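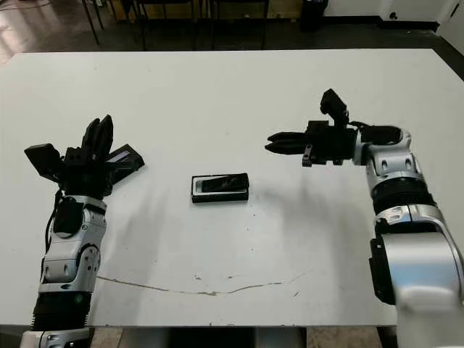 Fig 1. Both arms over the bench, part on the table. Left is the multi-finger hand, right is the two-jaw gripper.

mestorero-bench

README, last touched 30 Sep 2025. Maintained by Lizelle Ndlovu, returns bench, Brasbridge site. Written between shifts so excuse the shorthand.

What this is

Recordings and shift notes from the two-arm station on the returns bench at Brasbridge. Arms do the pick up, turn and hand over of small cases. People do everything else. Repo has the recordings, the labels, and the notes the bench crew wrote while the work was changing around them. The notes are the part most people skip. Please don't.

What's in it

3,361 episodes, one part per episode
34 shift note files, plain text
labels.csv, one row per episode
bench_layout.txt, where things sit, heights, reach limits
handover.txt, who to call when it stops

Episodes are short. Start = part flat on table, arms clear. End = part in the out tray or operator hits stop. Stops are kept in, don't filter them out unless you have a reason, they're most of what we learned from.

Labels

outcome: done, dropped, stopped, timeout
hand: left, right, both
operator: code only, no names
takeover: yes / no. Yes means a person finished the part by hand
note_ref: points to a shift note if there is one

The takeover column was filled in by the operators themselves, end of shift, from memory for the first 120 episodes. After that there's a button. Treat the early ones as soft.

What the job was before

Four people on the bench per shift. Pick the case, turn it, look at the rim and the top, read the sticker, sort. All day. Sore wrists, sore necks. Fast people got given the worst bins becuase they were fast.

What the job is now

Two people at the station, two moved to repair. Station people load the in tray, watch, clear drops, decide on anything the arms hand over as unsure. Looking at the part is still a person's call. The arms never scrap anything.

Things that changed that weren't in the plan:
- Less lifting, more standing still. Feet complaints up, wrist complaints down. Asked for mats, got mats.
- Talk dropped off. Four people facing each other is a different room from two people facing a machine. Several notes on this, see shift notes 9 and 17.
- Breaks. Arms don't need one so the first schedule didn't have one at the old time. Fixed in September after the crew pushed.
- Learning the sort. New hires used to pick it up by handling parts. Now they see the odd ones only. We run a manual hour for new people, arms parked. Keep this if you copy our setup.
- Pay grade. Station operator is graded above bench sorter now. Took too long, was in the notes from week one.

The two moved to repair were asked, not told. One has since asked to come back to the station part time and does.

Why two different hands

Left hand has fingers and can tip a case up off the table. Right is a plain parallel gripper, stronger hold, dumber. Glossy lids are hard for both. Georgiev did the mounting and the first tuning, questions about the brackets go to them and not to us.

Known problems

- Shadows. Both arms throw shadow on the white table and a black case sitting in shadow gets missed. Worse late shift.
- Table surface is marked. There's a thin brown line along the front part of it and small specks all over. Model has called a speck a part more than once. We are not replacing the table, newer episodes include it on purpose.
- Trays moved after episode 200. bench_layout.txt has both layouts, check the date feild.
- Background is whatever is in the room, chairs, bin etc. It moves.
- Only small cases. Nothing here tells you about bags, cables, or anything soft.

Use and don't use

OK: training and testing pick and hand over, studying takeovers, planning a similar bench.
Not OK: rating operators, setting pace targets, guessing who is behind an operator code. This was the condition the crew agreed to and it's in the licence text. If your manager wants per-person numbers, this isn't where to get them.

Consent

Everyone on the bench signed, could say no, two did. No episodes from their shifts. Audio was never recorded. Shift notes were read back by the people who wrote them before going in.

Running it

Unpack, point the config at the episodes folder, run check first. Check is slow, let it finish. Playback works with the Prakura viewer, other viewers open the files but the right arm lags the left, haven't found out why.

To do

- relabel the soft takeovers
- late shift lighting, new lamp is ordered
- write up the manual hour properly
- add a shift note from repair, they've been promising one

Problems or corrections: open an issue or leave a note at the bench.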